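How I Clean a Stained Whiteboard (and Keep It That Way)

I have owned the same big whiteboard since I moved into my place in Skistport, and for a good while it was more gray than white. Old marker ghosts everywhere! You could still read a grocery list from two apartments ago if you tilted your head. So last October I finally sat down and worked out a cleaning routine, and I've stuck with it ever since.

What you'll need:
Rubbing alcohol, the 70 percent kind
Two soft cloths (old T-shirts are great)
Dish soap and warm water
A fresh dry-erase marker
Baking soda, only for the stubborn stuff

Step 1: Lay it flat

If your board comes off the wall, take it down and put it on a table. Cleaner runs straight down an upright board and drips on your baseboards, and I've scrubbed enough baseboards, thank you. Put a towel underneath if you care about the table. Then wipe off all the loose marker dust with a dry cloth before anything liquid goes near it, or you'll be pushing gray soup around for ten minutes. 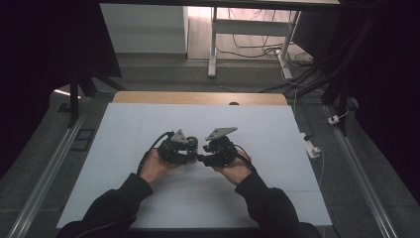
Step 2: Alcohol first

Dampen a cloth (damp, please, no puddles) and work in patches about the size of a dinner plate. Turn the cloth to a clean side often. Open a window too – my kitchen smelled like a doctor's office the first time. Try a corner before you do the whole thing, especially if you don't know what the coating is. My friend Lanying Hao skipped that on a cheap board and ended up with a dull patch right in the middle.

Step 3: Write over the ghosts

Old marks that won't budge will often lift if you scribble over them with a fresh marker and wipe right away. The new ink loosens the old ink. It even works on permanent marker some of the time, though you may have to go over it twice.

Step 4: Soap, rinse, dry

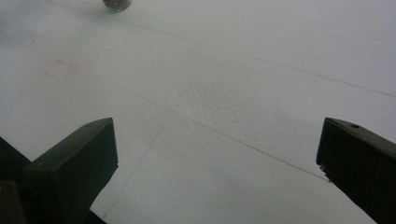

Alcohol can leave streaks behind, so I always follow up with a drop of dish soap in warm water, then a plain water rinse, then a dry cloth. Once you think you're finished, get your eyes down low and look across the surface instead of straight at it. From that angle a pale white board shows its light and darker areas, a bit cooler on one side, a bit bluish-gray where the light falls off. Soft shading like that is only the light. If it moves when you move, leave it alone. If it stays put, that's residue, and it gets another pass.

Step 5: Baking soda, if you must

Mix a thin paste, rub gently with a fingertip and rinse well. Go easy, since scrubbing can scratch the finish and scratches hold ink forever. After that, a quick dry wipe every evening and an alcohol wipe every 2 weeks has kept mine looking good.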